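Kalter Building Notes: Hard Water and the Laundry Room

The February reading at the Baumgartner building put incoming water at 10 grains per gallon, well into the hard range. The number matters mostly for washing. Calcium and magnesium bind with detergent before it reaches the soil in the fabric, and what they form stays in the weave as a gray film. Towels go stiff first, then sheets.
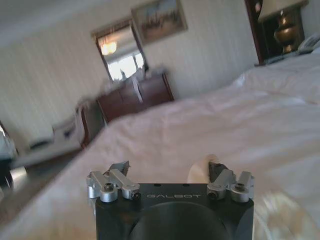

GALBOT unit, finger linkages and pads.

The softener in the basement is a Baltura twin-tank model. Each tank regenerates on metered volume, set at 1,000 gallons, so heavy laundry days bring the cycle forward. Salt use over the winter came to 1,226 pounds. The setting was left alone after the last service, but the brine line was flushed and the float valve replaced.

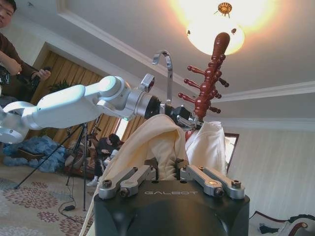 Kalter Building Services
Water and Laundry Desk

Softened water needs less detergent. Start with half the amount printed on the package and add more only if the load comes out with an odor. Suds still showing in the last rinse mean the dose is too high – the machines will not correct for it. Powder should go in the drum before the load. 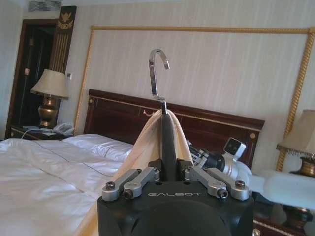
Cream cloth over the finger, bed at left.

Older linens may already carry mineral buildup. Soak them in warm water with a cup of white vinegar for about 3 hours, then wash as usual with no softener sheet. Do not combine vinegar with chlorine bleach in any quantity. Wool and silk should be left out of this treatment.
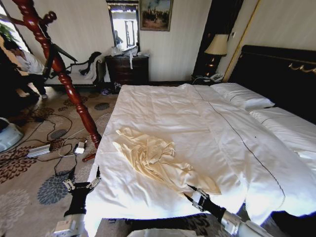
Dryer sheets leave a coating of their own, which lowers absorbency and collects on the lint screen. Hold the screen under a tap. If water pools on the mesh, scrub it with a soft brush and dish soap and let it dry before putting it back. Replacement screens for the Kindlow dryers are kept on the shelf beside the softener.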